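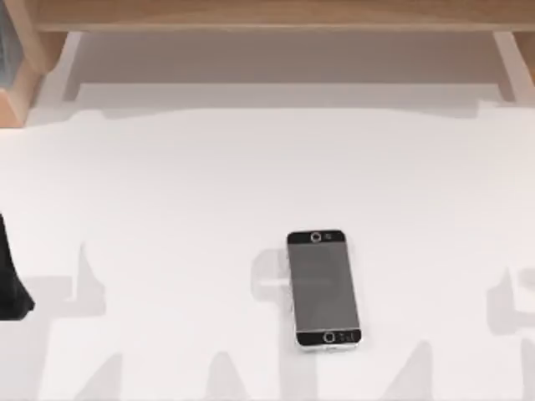

Wer bei Balar in die Werkhalle kommt, muss erst am Wareneingang vorbei und dann durch eine Tür, die sich nur mit Nachdruck öffnen lässt. Dahinter steht die Zelle, um die sich Niilo Halonen kümmert. Zwei Arme, ein weißer Tisch, dahinter ein Regal aus hellem Holz. Auf dem Tisch werden Smartphones gegriffen, gedreht und abgelegt, erst im Simulator, danach am echten Aufbau. Halonen ist für beides zuständig.

„Die meisten fragen nach der Software“, sagt er. „Meine Arbeit besteht zum größeren Teil aus Putzen, Messen und Nachziehen.“

Der Betrieb der Zelle folgt einem festen Ablauf. Morgens fährt Halonen beide Arme in die Ruhelage und vergleicht die angezeigten Gelenkwinkel mit den Werten vom Vorabend. Weichen sie voneinander ab, wird nicht gestartet. Danach prüft er die Greiferfinger auf Abrieb. Die Beläge kommen von Aaltonen, einem Zulieferer, mit dem Balar seit der Inbetriebnahme arbeitet. „Ein Telefon ist flach, glatt und hart. Wenn der Belag an einer Stelle blank ist, rutscht es weg, und zwar immer über dieselbe Ecke. Das sieht man im Protokoll, bevor man es am Finger sieht.“

Gewechselt wird nach 3495 Griffen. Die Zahl ist krumm, weil sie aus einer Versuchsreihe stammt und niemand sie gerundet hat. Halonen hält sich daran. Der Wechsel selbst dauert 20 Minuten, wenn die Schrauben mitspielen. Er löst sie über Kreuz, reinigt die Auflagefläche mit einem fusselfreien Tuch und setzt den neuen Belag ohne Kleber ein. Anschließend muss der Nullpunkt des Greifers neu angefahren werden. „Das vergisst man genau einmal. Dann schließt der Finger einen halben Millimeter zu früh, und man sucht den ganzen Vormittag in der Bahnplanung.“

Schwieriger als die Mechanik ist nach seiner Darstellung der Abgleich zwischen dem echten Tisch und dem gerechneten. Im Simulator liegt das Telefon auf einer ebenen Fläche, die sich nicht verzieht. In der Halle liegt es auf einer Platte, die auf einem Gestell verschraubt ist, und das Gestell steht auf einem Boden, der zur Tür hin abfällt. Halonen misst die Tischhöhe deshalb an 6 Punkten und trägt sie in die Szenendatei ein. Früher waren es die vier Ecken. „Vier reichen nicht, die Mitte hängt. Bei einer Tasse ist das egal. Bei einem Telefon, das flach auf dem Rücken liegt, muss der Finger unter die Kante, und da ist kein Platz für Schätzungen.“

Das Telefon im Simulator ist ein einfaches Modell: abgerundetes Rechteck, Metallrand, grauer Bildschirm ohne Anzeige, oben und unten ein schwarzer Streifen. Dass es in beiden Streifen einen Ring gibt, hat anfangs Ärger gemacht. Die Erkennung verwechselte Ober- und Unterseite, und der Arm legte das Gerät verkehrt herum ab. Halonen hat das Modell trotzdem behalten. „Ich hätte einen Ring löschen können. Aber dann lernt das System, dass es leicht ist. Es gibt ja noch den kleinen Punkt oben und die kleinen Markierungen unten, daran kann man es unterscheiden, wenn die Auflösung stimmt.“ Die Auflösung stimmte damals nicht. Er hat sie hochgesetzt, dafür läuft die Simulation seitdem langsamer.

Ein eigenes Thema sind die Schatten. Das Licht im Simulator wirft die Umrisse der Aufbauten auf die weiße Platte, blass und zackig, und auch neben dem Telefon liegt ein grauer Fleck. Ein Kollege vom Standort Rostumitz wollte sie abschalten. Halonen war dagegen.

„In der Halle habe ich auch Schatten“, sagt er. „Die Arme stehen nun einmal im Licht. Wenn ich im Simulator alles sauber ausleuchte, greift mir das Ding draußen neben die Kante und hält den Schatten für das Gerät. Das hatten wir.“ Einig wurde man sich darauf, die Schatten zu lassen, aber die Lampenposition bei jedem Lauf leicht zu verschieben. Für die echte Zelle gilt eine einfache Regel: Die Deckenleuchte über dem Tisch bleibt an, auch im Sommer, und wer sie ausschaltet, schreibt es ins Buch.

Das Buch ist ein kariertes Heft. Es hängt an einer Schnur am Schaltschrank und enthält alles, was an der Zelle gemacht wurde, mit Kürzel und Uhrzeit. Eine digitale Fassung gibt es auch, sie heißt intern Votcombe, nach dem Projekt, für das sie angelegt wurde. Gepflegt wird sie einmal pro Woche aus dem Heft. Auf die Frage, warum nicht gleich am Rechner eingetragen wird, zeigt Halonen seine Handschuhe.

Zweimal stand die Zelle bisher länger still. Beim ersten Mal war ein Kabel im Schleppschlauch gebrochen, und der Fehler trat nur auf, wenn der linke Arm ganz ausgestreckt war. Halonen hat den Arm in kleinen Schritten nach außen gefahren und bei jedem Schritt am Stecker gemessen, bis das Signal wegblieb. Das Kabel verläuft jetzt in einem größeren Bogen. Beim zweiten Mal lag es am Regal. Jemand hatte es ein Stück nach vorn gezogen, um dahinter zu wischen, und nicht zurückgestellt. Die Kollisionsprüfung kannte nur die alte Lage.

„Der Arm hat die Vorderkante berührt, ganz langsam, und ist stehen geblieben. So soll es auch sein. Danach habe ich trotzdem beide Handgelenke neu vermessen.“ Inzwischen sind Anschläge am Gestell angeschraubt, und die Tiefe des Regals steht auf der Checkliste für den Morgen.

Neue Leute lässt Halonen zunächst nur am Simulator arbeiten. Sie sollen das Telefon mit der Fernsteuerung anheben, ohne es über den Tisch zu schieben, und es danach an derselben Stelle wieder ablegen. Wer das kann, darf an die Zelle, am Anfang mit gedrosselter Geschwindigkeit und mit Halonen am Notaus. Eine Prüfung gibt es nicht. „Ich sehe, ob jemand vor dem Zugreifen noch einmal anhält. Das reicht mir.“

Für Dezember ist der Tausch des rechten Greifers vorgesehen – die Führung hat Spiel, das sich nicht mehr einstellen lässt. Das Ersatzteil liegt bereits im Schrank. Halonen will den Umbau an einem Nachmittag erledigen und die Zelle über Nacht mit leerem Greifer laufen lassen, bevor wieder ein Gerät auf den Tisch kommt. Den alten Greifer will er zerlegen und die Führung vermessen. Die Werte kommen ins Heft.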